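The Nanen and the Plulico

By November Amerley Fiadzo had promised everybody a decision, and so she sat down with her tea and the two sets of trial runs, the Nanen controller and the Plulico, and tried very hard not to have a favourite.

"You do have a favourite," said Haruto Yagi, who had pulled up a chair without being asked (he generally did).

"I like the Plulico's manners," she admitted. "It takes its time coming round to a plate – like my aunt choosing a melon."

"And the Nanen?"

"The Nanen has somewhere to be."

They had given each one 100 runs in the simulator, with the same arm and the same two stands, and she had read the logs until the numbers swam. Run 17 was the one she kept going back to. She turned the screen so that Haruto could see it too, and for a good long while they leafed through the stills together, and her tea went cold beside the keyboard.
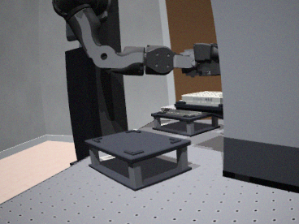
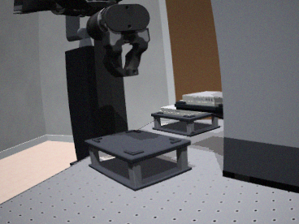
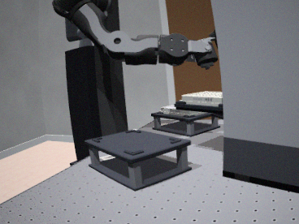
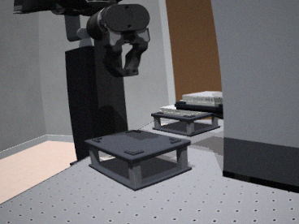 The simulated bench, with the nearer stand still empty.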